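Section 4: Cleaning and Care of Painted Surfaces

Your Rekilton shelf unit is finished in a water-based paint. It takes daily use well, but it can be dulled by strong cleaners and worn through by scouring pads. Follow the steps in this section for routine cleaning and for stubborn marks.

Wait 9 days after assembly before washing any surface you have touched up yourself. Fresh paint can feel dry well before it has hardened.

4.1 What you need

A soft foam sponge
Two clean cotton cloths
Mild dish soap
A bucket or bowl
240-grit sandpaper (for chips only)
Touch-up paint in the matching color (for chips only)

CAUTION: Do not use bleach, ammonia, acetone, or powdered cleansers. Do not use a steam cleaner. Damage from these products is not covered by the Wullumby warranty.

4.2 Routine cleaning

1. Take everything off the shelves. Lift out any loose boards and set them aside.
2. Wipe off dust with a dry cloth, starting at the top.
3. Mix a few drops of dish soap into a bowl of lukewarm water.
4. Wet the sponge and squeeze it until it no longer drips.
5. Wipe each panel with light, straight strokes. Clean the inside corners last.
6. Rinse the sponge and go over the panels again with plain water.
7. Dry all surfaces with the second cloth. Pay attention to the joints and to any open holes, where water can collect.
8. Leave the unit empty until it is fully dry — overnight in a damp room.

NOTE: Wipe both faces of loose boards, including the edges. A board put back damp can stick to the paint below it.

4.3 Scuffs and smudges

Dark smudges usually come from shoes, bags, or the bottoms of metal containers. Try the method in 4.2 first. If the mark stays:

1. Put one drop of undiluted dish soap on a damp cloth.
2. Rub the mark in small circles for a few seconds, then check the cloth. If paint color shows on it, stop.
3. Rinse and dry.

Fine scratches will not wash out. They can be left alone unless bare material shows through.

4.4 Chipped paint

1. Clean and dry the area.
2. Sand the edges of the chip lightly with 240-grit paper until you can no longer feel a step.
3. Wipe away all dust.
4. Apply a thin coat of touch-up paint with a small brush. Let it dry for the time shown on the can.
5. Apply a second coat if needed.

CAUTION: Sand only the chip. Work in a room with an open window, and keep children and pets away until the paint is dry.

4.5 How often to clean

Dust once a week. Wash every month in kitchens and workrooms, and every two or three months elsewhere. Check the screws at the same time and tighten any that have worked loose. Units placed near a heater should also be checked in February — dry indoor air can open the joints slightly.

Touch-up paint is sold in 200 ml and 500 ml cans. Quote the color name printed on your packing slip when you order.

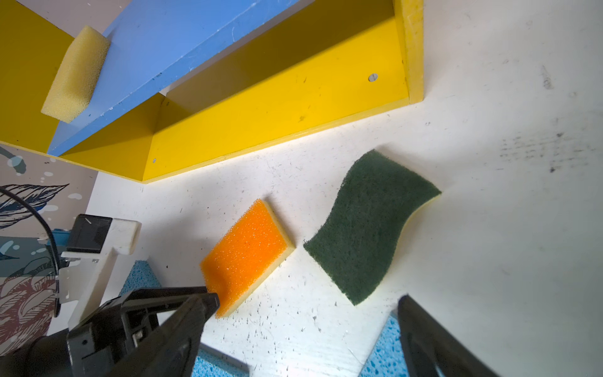

Fig. 4-1. Yellow shelf unit, blue board, and foam sponge.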